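Filling the house: how Gresance gathers its demonstrations

Gresance has been collecting simulated household demonstrations since April. The project trains a two-armed robot policy on short tidying and placing tasks, and nearly all of its training material comes from operators who drive a rendered robot through rendered rooms. We spoke to the data lead, who asked to be identified by role only, at the team's office in Abu Hammour.

The first topic was volume. The current release holds 3,000 recorded episodes, of which 1,203 passed review without edits. A further 495 were trimmed at the start or the end and kept. The rest stay on disk but are left out of training.

"People see the rejected pile and assume the operators are careless," the data lead said. "Most of those were rejected for dull reasons. The operator paused for too long, or did the task in an order that didn't match the written instruction. If the text says bowl first and the arm goes to the laptop first, I can't use it as is. I could rewrite the text, and sometimes we do, but then I have to check that the new text isn't a copy of one we already have too much of."

Instructions are written before the session. Each one names an object and a destination, and avoids the words left and right unless the task depends on them. Operators read the instruction, look over the room for a few seconds and begin. They work in 2 shifts, and the later shift gets the longer tasks - a scheduling choice that the data lead described as unpopular but useful, as the machines are less loaded in the evening.

Rooms are put together by a layout tool called Cullik, which picks furniture, wall colours and floor textures from a library and then scatters objects over the flat surfaces. It has rules about what may touch what. It has very few rules about what belongs together.

"We don't want a model that has only seen bananas in kitchens," the data lead said. "Cullik will put a harp beside a laptop and it will put vegetables on a side table. That's fine. The placement has to be physically stable and the arm has to have a fair chance of getting there. Past that I'd like it to be odd."

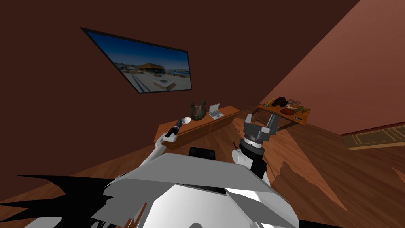
Does a simulated episode need a person at the controls at all?

At present every episode at Gresance is driven by a person, although scripted motion is used to return the arms to their starting pose between takes.

The team did try scripts for the full task. A planner could reach most objects, and it produced clean paths at a rate no operator could match. The trouble was in what the policy learned from them. "Planner paths all look alike," the data lead said. "The arm comes in from the same side at the same speed. Train on that and the policy has no idea what to do when it ends up a few centimetres off. A person drifts off, notices, and comes back. I want the coming back in the data."

For this reason reviewers are told to keep small corrections. A missed grasp followed by a second attempt is accepted, provided the second attempt works. Two missed grasps are accepted at the reviewer's discretion. A dropped object ends the episode, and the take is filed under a separate label in case someone wants to study failures later.

Rendering faults are handled differently. Broken textures and torn geometry turn up now and then, and the review form has a field for them. The data lead does not reject an episode for a fault unless it hides the object being handled.

"A real camera gives you glare and blur and a thumb mark on the lens," the data lead said. "I'm not going to throw out good arm motion over an ugly patch of floor. I'd want to know how often it happens, though, so it gets logged."

Viewpoint has been the longer argument. Gresance records from the robot's own head, and head tilt is varied from one session to the next. Operators found steep tilts tiring and asked for a level view. The compromise was to let them level their own display while the recording keeps the tilt as set.

Storage and playback run through Kodomus, an in-house tool that lines up the video with joint positions and gripper commands. Its main use is finding timing errors. An early batch had gripper commands logged one step behind the images, and the policy trained on it closed its fingers late on every grasp. The batch was repaired by shifting the command column, and Kodomus now runs that check on every upload.

The next round of collection will concentrate on tasks that need both arms, such as holding a container steady while something is placed in it. These are under-represented so far. Operators tend to use one arm and park the other, even when the instruction would allow both.

"You can write 'use both hands' in the text, but then the model learns that it only uses both hands when told," the data lead said. "So we're changing the objects. Bigger bowls, heavier trays. We'll see in the next review how many of them still do it with one."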